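Draughty sash window, is brush strip worth the bother?
Posted in Home & Repairs

Neusa Sampaio
Our back bedroom has an old sash window that rattles and lets in a proper gale. I rent, so new windows are out, and my landlord at Brovberg Lettings says I can do what I like as long as it comes off again. I've got up to 400 to spend on the whole room but would love to spend a lot less! Has anyone tried brush strip, or is foam just as good? It's only August but I froze last winter and I'm not doing it twice.

Yavuz Başaran
Foam is fine on a hinged window, but on a sash it rubs every time you slide it and you'll be picking bits off the sill by spring (I was). Go for brush pile down the sides and keep foam for the bottom rail, where it only gets squashed. Clean the paint with sugar soap first and let it dry overnight.

Whatever you use, have a look at the old stuff before you buy. Mine came away in a right state – all fluff and crumbs.
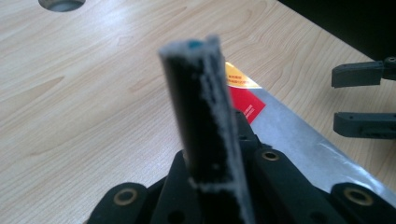

Ragged white fluff all down one side.

Measure the gap in a few places too, as old frames are never square. I bought one thickness for the lot and the top sash wouldn't shut.

Anderson Barbosa
just get heavy curtains

Jailson Bittencourt
Curtains do help, but they won't stop the rattle. Try a pair of sash wedges, they cost next to nothing and pull straight out when you move. I'd also check the meeting rail in the middle, that was the worst bit on ours – a strip of brush along there and the whistling stopped the same evening.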